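Bitstead Forums > Arms, Hands and Grippers > Buying Advice

Budget for a second pair of hand-held grippers, or save up for the arm?

tinplate_moth
Posted November 2022

We have one pair of hand-held grippers, the kind with yellow fingers and the two lenses in the housing, and I love them. Picking up clothes on a bed is the main job right now. Socks, T-shirts, small soft stuff. The plan was always to collect by hand first and buy an arm later, and now it's later and I have to write the numbers down. 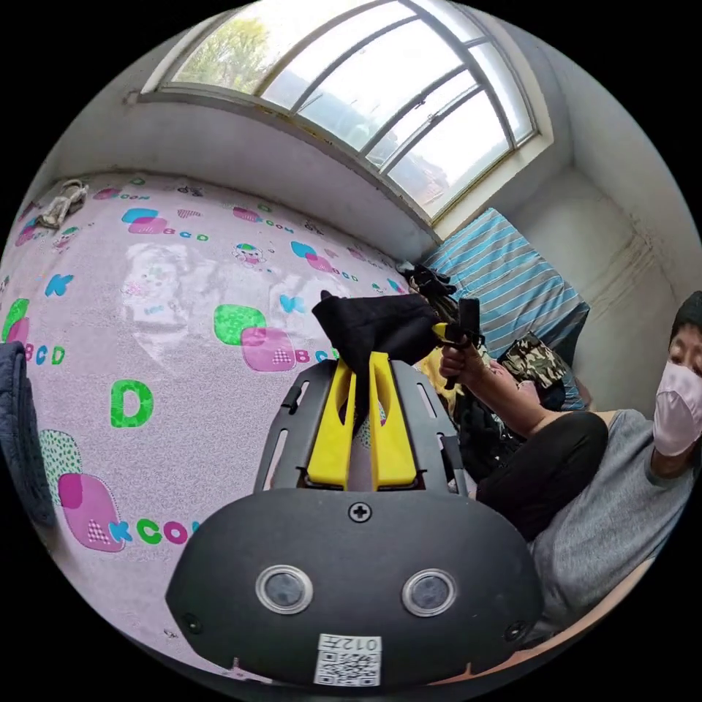
So here's where the budget stands. A second pair from Rernwood is $600. The Flavard starter arm is more than $1,000 before shipping, and that's one arm, no table mount. I can't do both before the end of the year. I'm leaning toward the second pair because two people could work at once and we'd have twice the clothing data by the time the arm money shows up. Talk me into it or out of it!

gantry_gus
Out of it. You already have a way to collect. What you don't have is anything to run it on. I spent a whole year building up a beautiful pile of recordings and when the arm finally came, the wrist couldn't reach half the angles I'd used without thinking. People twist their hands all over the place. Buy the arm and find that out early.

softgoods_sue
Gus has a point about the angles but I'd still go with the second pair. Cloth is hungry. A black sock and a camo jacket behave nothing alike, and you want loads of both, in heaps, flat, hanging off things. Also you need spares anyway. Fingers wear where they pinch, and when one pair is down the whole day is down.

What are you paying for fingers, by the way? I get mine from Mowat at $35 a set and I keep 4 sets in a drawer.

tinplate_moth
Same price here, and they went straight onto my list, thank you. I hadn't put in one cent for wear parts. I had screws and a charging cable and was feeling very grown up about it.

gantry_gus — good warning, and one I can check for free. I could put a reach limit on paper and try to stay inside it when we work at the bed. Which is trickier than it sounds, the bed is big and you end up leaning over it from one side and then sitting and working with one knee up.
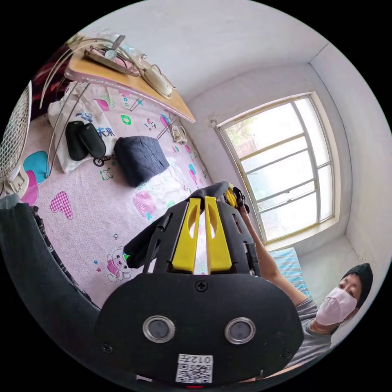 Left gripper, 012, with the tray table in the back.

looseleaf77
Oh nice, your labels say left on them. Do that for the second pair too, and budget for a label printer if you don't have one. Sounds silly. I once had a left and a right swapped for an entire afternoon and only noticed when I sat down to sort the files.

My vote is the second pair, but ask Rernwood if they'll sell you a single. If most of your clothes work is one-handed you may only want one more plus parts.

gantry_gus
Still say arm. But if you go the other way, at least hold back some of the money for storage. Two lenses per gripper, two grippers per person, two people. Do that math before you order anything.

softgoods_sue
Yes to storage! I forget it every single time. Drives and a decent card reader.

Don't agree on the arm though, Gus. The Flavard one is in its first version and I'd happily let other folks find the bugs.

gantry_gus
I am other folks, I have one on order, ha. Will post when it's here.

tinplate_moth
Please do, and with the reach numbers if you can measure them!

Okay, new plan as of tonight: ask about a single gripper, order finger sets from Mowat, price out drives, and move the arm to next year's sheet. I'll email Rernwood now and aim to order in December. If they say no to singles I'll probably just get the pair — I've been looking at the product page all week anyway.

looseleaf77
Ask them about screws too. Mine came with none extra.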